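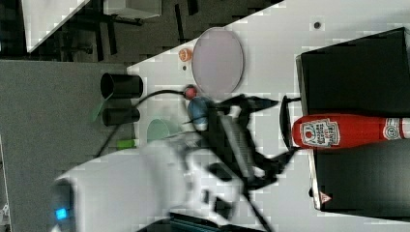
What should a shared kitchen look for in a commercial condiment dispenser?
Steady portions, parts that come apart without tools, and a pump that can be cleaned fully at the end of service. Capacity matters less than most buyers expect.

The Stimach Dining Services Office reviewed the Skusik countertop dispenser over one full term in the main hall at Gremitz. The unit holds two sealed pouches side by side and delivers sauce through a hand pump on each. It was used for ketchup and mild mustard at lunch and dinner, alongside the bottles already in use on the dining tables.

Setup and fit
The dispenser arrived assembled except for the nozzles and the drip tray. The printed instructions are clear, although the drawing of the left nozzle shows the seal upside down. Staff should follow the written steps. The unit weighs more when filled than its size suggests and should be loaded where it will stand.

Daily use
Each full press delivers a consistent portion of ketchup. Mustard was less regular, particularly when the pouch was nearly empty, and the last portion tended to spatter. The pump handles can be worked with one hand and were comfortable for seated diners once the unit was moved to the lower counter. The portion setting is changed by a ring under the handle. It is stiff, and the markings on it had begun to fade by October.

The office recorded 2000 ketchup portions before the first seal was replaced. The maker supplies one spare seal with the unit. Two would be more suitable for a kitchen of this size.

Cleaning
Cleaning is the strongest point of the design. The pump separates into 7 parts, all of which may go in the dishwasher. Reassembly is simple after a little practice. The drip tray has a raised lip that holds residue in the corners and needs a small brush.

Cost
The purchase price was 409, with pouches bought separately. The larger Bíró model, quoted at 1770, adds two more pumps and a heated well for cheese sauce. Sites that do not serve hot sauces will find little reason to pay the difference.

Recommendation
The Skusik unit is recommended for dining halls and staff canteens with steady traffic. It is not recommended for small break rooms, where an opened pouch may pass its use-by period before it is finished - squeeze bottles remain the better choice there. Sites placing an order should request extra seals at the same time and keep the original carton until the pumps have been tested.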